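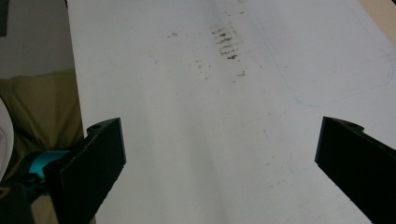
Wallow is a small table of home bread bakes, kept over a good many winters in two kitchens and typed up so that other people can poke at it. Each row is one loaf (or one batch, if the loaves went in together), with the flour, the water, the salt, the rising times, the oven setting, and whatever the baker felt like saying when it came out. Most of it was first written down in pencil or marker on whatever was nearest, and a fair amount of it got rubbed before it got copied. If you picture dark streaks stacked up one over another on a white surface, heavy in the middle and fading to broken dashes above and below, you'll know the feeling of wanting to read a line and having nothing to read. Where a note had gone that way we left the cell blank and put "smudged" in the status column, and we'd ask you kindly not to fill those in with averages and pass the table along as complete!

Version 2, released 17 Apr 2021
Put together by Ita Ó Riain and Faisal Tarar

What's in the folder

bakes.csv – the main table, 968 rows, one per bake
flours.csv – the flours by the short names we used, with what we knew of each
notes.txt – longer remarks, keyed by bake number
CHANGES.txt – what moved between versions
README.txt – you're reading it

Everything is plain UTF-8 text with commas between fields. Remarks that have commas of their own are in double quotes. We've opened the files in three different spreadsheet programs and they came up fine, though one of them insisted on turning the ratio column into dates, so please import that column as text.

How it came about

Ita started writing down her bakes when she moved into the house at Brulach and found that the oven there had opinions. A recipe that had worked for years came out pale on one side and nearly black on the other, and she wanted to know whether it was her or the oven. (It was the oven, mostly.) Faisal was baking flatbreads and pan loaves in a flat on the other side of the country, in a little countertop oven we call Renetti in the table, and the two of us traded numbers by letter and then by email. Somewhere along the way the letters turned into a proper list, and the list turned into this.

We aren't food scientists. Wallow was the name of Ita's first sourdough starter, which spent its early weeks lying flat in the jar looking sorry for itself, and the name stuck to the file long before it was fit to share with anyone.

The columns in bakes.csv

bake_id: a running number. Gaps are bakes we struck out as duplicates.
kitchen: B for Brulach, R for the flat.
season: winter, spring, summer, or fall. We didn't always write the day, so we don't give one.
flour: short name, matched in flours.csv.
flour_g, water_g, salt_g: grams, as weighed. Early rows were measured in cups and have been left empty here, with the cups given in the remark.
ratio: water to flour, as the baker wrote it. It doesn't always agree with the two weights, and we have let it stand.
leaven: starter, dry yeast, soda, or none.
starter_name: Wallow or Dunne, where a starter was used.
rise_min: minutes from the end of mixing to going into the oven. Overnight bakes often have a round number that somebody worked out over breakfast.
oven_f: degrees Fahrenheit on the dial. The dial at Brulach is not to be trusted.
bake_min: minutes in the oven.
verdict: good, fine, poor, or bin.
status: clear, guessed, or smudged.
remark: free text.

A word on the status column

This is the part we'd most like you to read, so forgive me for going on. "Clear" means that one of us could read every figure in the row without help. "Guessed" means that a figure was hard to make out and both of us, looking separately, came to the same reading. "Smudged" means that we couldn't agree, or that there was nothing left to agree about. There are 172 smudged rows. In version 1 we had lumped the guessed rows in with the clear ones, and a reader wrote in January to say (very politely) that the salt figures in the early part were hard to believe. She was right. Several sevens had been read as ones, and a couple of those loaves would have been nearly inedible as typed. We went back over the whole lot together and it took most of a month of evenings.

Known troubles

The verdicts are ours and they drift. Faisal was a hard marker at the start and softened, while Ita went the other way after she tasted somebody else's rye. A "fine" from the early rows may well be a "good" from the later ones, and we haven't tried to even them out.

There are far more winter bakes than summer ones. Neither of us likes the oven on in hot weather, and anybody hoping to learn how dough behaves in July will be let down by this table.

Failures are in there, but surely not all of them. When a loaf goes badly wrong at ten at night you are not always in the mood to write down its weight.

Dunne was started from a spoonful of Wallow, so please don't treat them as two unrelated starters. They smelled quite different after a while, though, and we'd both swear that Dunne was the quicker of the two.

There are 70 bakes with no leaven at all. Those are real, they're Faisal's flatbreads, and they'll throw off any average of rising time you take without leaving them out.

What it's good for

We think it suits a class learning to tidy up a table, or a home baker who'd like to see how another kitchen's numbers run. One friend used it to teach her son about scatter plots, which pleased us no end. It would be a poor basis for any claim about bread in general, coming as it does from two people with strong habits and two odd ovens. Please don't use it for advice on food safety or on salt intake.

Using and sharing

You may copy, change, and pass on the files for any purpose. We'd be glad if you kept both our names with them and said which version you had. If you drop or fill any rows, a line saying so would be a kindness to whoever gets the file after you.

Corrections are welcome, and so are bread stories. Give the bake number if you have it. We answer slowly in the summer, when the garden gets the better of us, and much faster once the evenings draw in. Ita looks after bakes.csv and Faisal looks after flours.csv, and the longer notes belong to whichever of us wrote them – the initials are at the end of each one.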